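Drirnley DS20 Conference Speakerphone
Setup Guide, Section 4: Pairing with a Laptop and Setting Levels

Complete Section 3 (Charging) before starting. The speakerphone must hold at least a 20 percent charge to pair. Below that level the Bluetooth light stays off and the button has no effect.

4.1 Pairing

1. Slide the power switch to ON. The ring light shows white.
2. Hold the Bluetooth button for three seconds until the ring light flashes blue.
3. On the laptop, open the Bluetooth settings and select DRIRNLEY DS20.
4. If a code is requested, enter 1817.
5. Wait for the tone. The ring light turns solid blue.

Note: The unit remembers four laptops. Pairing a fifth removes the oldest entry.

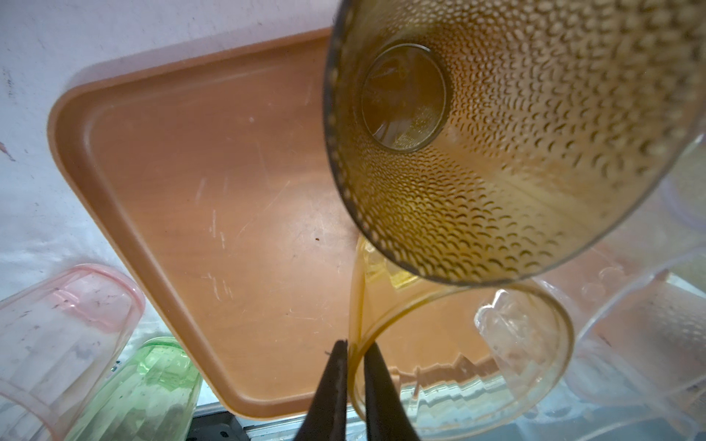 Hanov

4.2 Placement

Set the unit on a flat, hard surface with the rubber feet down. Keep the microphone openings clear on all sides. Pickup range is 2000 mm in a quiet room. In larger rooms, connect a second unit with the Sturnell link cable — see Section 6.

Caution: Do not place the unit on top of a projector or laptop. Fan noise enters the microphones, and exhaust heat can damage the battery.

4.3 Setting levels

1. In the meeting software, select the DS20 as both microphone and speaker.
2. Turn off automatic gain if the software offers it.
3. Set the laptop volume to maximum.
4. Press the minus button on the unit until the level is comfortable, then make a test call.
5. If the far end reports echo, lower the speaker level two steps and repeat the test.

Note: Firmware 131 and later stores the level separately for each paired laptop. Earlier versions return to the middle setting at power-on.

4.4 Clearing the pairing list

1. With the unit on, hold the Bluetooth and mute buttons together for almost 20 seconds, until the ring light flashes red.
2. Release both buttons. The unit restarts.
3. Remove DRIRNLEY DS20 from the Bluetooth list on each laptop before pairing again.

Caution: Do not disconnect the charging cable during the restart.

Revised September 25, 2018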